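The Quiet Work of the Foam Cube

By Cecilia Appiah

In our family the toy corner was always a source of noise. Wooden blocks fell on the tile floor, the neighbor below knocked on her ceiling, and my son cried when a tower came down on his foot. Then a cousin sent us a bag of foam cubes, and the noise stopped in one afternoon. I have been interested in these simple objects since that day.
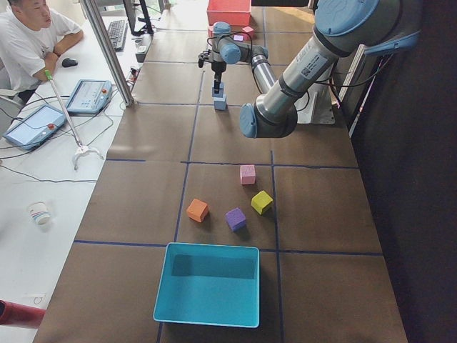
A foam cube has no instructions and no correct side. You can pick it up with two fingers or squeeze it in a fist, and it comes back to its shape when you let it go. Small children understand it at once. Adults need a little more time, but I have seen visitors in my kitchen take a cube from the table while they talk and keep it in the hand until the coffee is finished.

Garba Ekpo has sold foam cubes for six years from his shop, Garance, in the old market street of Molside. He keeps them in open bins by the door, sorted by color. "If I close the lid, people walk past," he told me. "If the bin is open, every hand goes in." The soft colors sell best for him: pink, lavender, pale blue. Orange is for the people who lose things under the sofa.

I asked him what a family should buy first, and he was strict about it. A set of 30 is enough for one child. With 100 you will spend your evenings on your knees. He also advises one size only for the first months, and a few smaller cubes later, when the child begins to put little things on top of big things and wants to see how far it can go.

The part that interests me most is the putting away. At our house we use two plastic bins, a turquoise one and a red one, and they have no lids. At first I wanted each color to have its own place, and I made labels, and I was very proud of my labels. They lasted until Sunday. Now the rule is that the big cubes go in one bin and the small ones in the other, and even guests can follow it.

The surface is also important. We cover the table with brown paper from a roll and stick blue tape across it in both directions, so that it becomes a board of large squares. My children invented a game with it: one person says a color and a square, and the other must bring the cube there without pushing its neighbors. My daughter plays it very slowly, with her tongue between her teeth. My son throws. The paper costs almost nothing, and when it is torn we pull out a new piece. Use a tape that comes off easily, and try it first in a corner if your table is varnished.

For cleaning, Mr. Ekpo washes his shop samples in lukewarm water with a drop of dish soap, presses them in a towel and leaves them on a rack overnight. He does not put them in the dryer. Foam that begins to crumble should go in the trash, especially in a house with a baby who still tastes everything.

In September he will move Garance to a bigger room on the same street, with a long table in the back where families can sit down and play before they buy. He has not decided yet which colors will go by the door. When I left he was trying purple next to yellow-green, and he did not look satisfied.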